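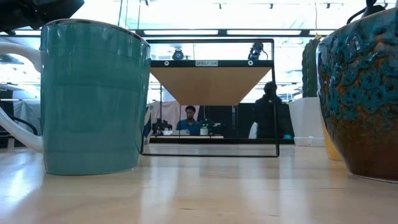 The Kenel reissue of the Wadadus album will go to the plant in March, and this message sets out what has been decided and what is still open. It also replies to the points raised by Nomvula Mokgethi, whose message is quoted in full at the end. On the first of these, the sleeve, the original was printed in a blue-green that has faded differently on every surviving copy we have compared, and members have asked what shade we intend to use. The glossy teal of the large mug on the left, the one with the white handle, is close to what we have approved for the front. The reddish brown on the lower part of the glazed pot is near enough to the lettering. The printer has been asked to match against the inside fold of the reference copy, where the ink has had least light.

Pressing and formats

The album will be issued on black vinyl in a run of 1,000. There will be no coloured edition and no numbered edition. Several members wrote in favour of a short run on coloured vinyl to help with costs, and the figures were looked at, but the plant treats a change of colour as a separate job and the saving disappeared. A compact disc is not planned. A download will be supplied with each record by means of a printed card, as was done for the MacBrayne live tape.

The running order is that of the first pressing, all 11 songs, with the short gap restored before the last song on side two. The later cassette moved two songs and faded a third early. Those changes were made by the duplicating firm and there is no sign that the band asked for them.

Source tapes

The master reels have not been found. Reshma Potgieter has been through the boxes held at Plalamby and has listed what is there. The list includes a safety copy of side one, made at the studio soon after mixing, which is in good order apart from a dropout in the second song. Side two will be taken from an unplayed copy of the first pressing lent by a member who has asked not to be named. Transfers have been done at both speeds of equalisation and the engineer has recommended the flatter one. Members who own clean copies of side two are still welcome to write, especially if theirs carries the earlier matrix, which has the catalogue number scratched by hand and no stamp beside it.

A note on cleaning. The engineer was asked to remove clicks by hand and to leave tape hiss alone. The count-in before "Harbour Licence" stays, as does the amplifier noise after it. We have had complaints about the treatment of earlier releases in this series, and the complaints were fair.

Insert and notes

Mélanie Lachance has written the notes. They run to six pages in the draft and will need to be cut to fit the folded insert. The draft deals with the first line-up, the two winters of weekend shows at MacBrayne Hall, the split with the second guitarist, and the songs about the port strike, which were reported at the time as more partisan than they were. The lyrics will be printed in full for the first time. Where the singer's notebook differs from what is sung, the sung words have been used and the notebook version is given beneath.

Photographs for the insert remain a difficulty. We have permission for the two taken outside the hall and for the rehearsal picture. The owner of the well-known stage photograph has not replied. If no reply has reached us by the time the insert is laid out, it will be left out and the gig poster used in its place.

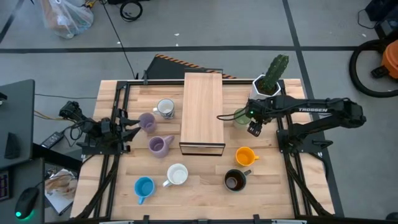
Orders from members

Members may reserve copies before the shop listing opens. So far 346 copies have been reserved, and this includes the copies set aside for the band and their families. Please write to the list address with your name, your postal address and the number of copies wanted. Do not send money yet. Postage outside the country has gone up again, and Chantelle Coetzee will send each member a total once the weight of the finished record is known. Members who can collect from the Plalamby counter should say so when they write.

The limit is two copies for each member until the listing opens. Distributors and shops have been told the same date as everyone else.

Replies to points raised

On the label design: the centre labels will carry the original Kenel mark and a small line of text giving the year of reissue. The original address will not be printed, as letters sent there are returned.

On royalties: the agreement was signed by all surviving members and by the estate of the drummer. Payment is made on copies pressed, in two parts.

On the single: it will not be added to the album. It was recorded a year later with a different bass player and belongs with the compilation tracks – a separate release is being considered, but there is no date for it.

On the back sleeve: the misspelling in the thanks list will be kept on the sleeve and corrected in the insert.

Corrections to any of this should come to the list and not to individual members of the group.

Nomvula Zulu
For the Kenel reissue group

Nomvula Mokgethi wrote:

> Dear all,
>
> I have a few questions about the Wadadus record before I put my name down.
>
> Will the labels look like the old ones, address and all? I would prefer that they did, although I understand if there are reasons against it.
>
> Could we be told whether the band are being paid, and how? The last time somebody reissued this album they heard of it from a customer.
>
> Is the single going on the end of side two? I would rather it did not. The album finishes where it should.
>
> Lastly, the back sleeve spells the sound man's name wrong. He minded about it at the time. I leave it to the group whether to put that right or keep the sleeve as it was.
>
> With thanks for the work so far,
> Nomvula Mokgethi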